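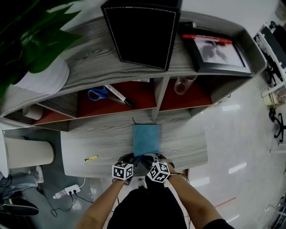
Chapter 3
Showing the Task

By Haf Pumphrey and Dilwyn Llewellyn
Last updated February 16, 2019
50 shares · 3 comments

A robot that learns from demonstration depends on the person who gives it. Folding a cloth takes an adult a few seconds, yet the motion includes choices that are hard to write as rules: where to grip the edge, how far to lift, when to let go. This chapter considers how such choices are recorded.

Two methods are treated. In the first, the demonstrator works with gloved hands, and markers on the back of each glove allow its position to be tracked. In the second, the demonstrator holds a gripper with two padded fingers and performs the task through it. The second method gives up some freedom of movement — a gripper cannot do all that a hand can — but the motion is closer to what the robot will repeat. 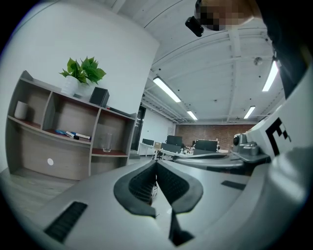
3.1 Preparing the Demonstrator

Demonstrators should practice the full task before any recording is kept.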